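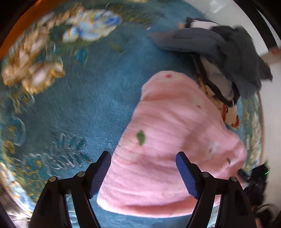

Laundry and Garment Sorting Assistant (part-time)
Ref. 1209

Nakstead seeks an assistant for its household clothing service in Susedlow. The post is for 17 hours a week over 2 shifts, starting in September.

Duties: collecting clothes from bedroom floors; separating fleece from other fabrics; checking pockets and hoods; folding and labelling. A typical shift covers about 50 garments, mostly children's and adults' casual wear.

Applicants must be able to kneel and lift, and to read care labels. Training is given on site. Apply in writing to the Nakstead office by 21/02/2022, quoting the reference.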